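Questions people keep asking me about my comics blog

I get the same handful of emails over and over, so I'm putting the answers in one spot. If yours isn't covered, the comments are open (and I do read them, even the grumpy ones).

Do you only review superhero books?

Nope! I grew up on capes and still buy too many, but lately I've been all over the place. Randance is a slow, sad series set on a ferry and I adore it. Clulon is basically a talking-fish comedy. I'll try anything with decent lettering.

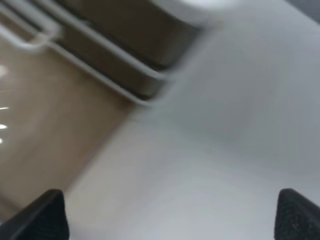 Two gripper fingers, open, with a wide gap between them.

How big is your collection?

More than 2,000 single issues, plus the trades. I stopped logging them in May when the spreadsheet ate my notes, so please don't ask me for the full list.

Where should I start with Rudd?

Skip the first trade and come back to it later. I know, I know – people get mad when I say this. The art is muddy and the hero spends ages explaining his own powers. Volume 2 gets a new colorist and suddenly the night chapters are gorgeous, all that purple and rust. 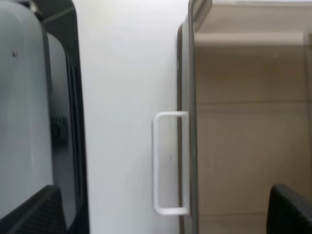 If you still don't like it by the end of that one, it probably isn't your thing and you can move on with a clear conscience. I've lent my copy out 3 times and only one person came back wanting more.

Do you bag and board everything?

Just the older stuff. New books go straight on the shelf and get read over breakfast, so yes, there are crumbs.

Will you review my comic?

Maybe! Send a PDF and tell me how long it is. I'm slow, and I won't promise to be nice, but I do finish what I start.

Why did you give Trimix such a low score?

The ending. I loved the first half – those silent pages in the tunnel! – and then it all gets settled in one phone call.

Comments

inkypaws: Disagree on Trimix, the phone call was the best part.

longboxlou: Started Rudd with volume 2 like you said. Hooked. Now I need the rest.

Contact | Copyright, all reviews are my own | Back to top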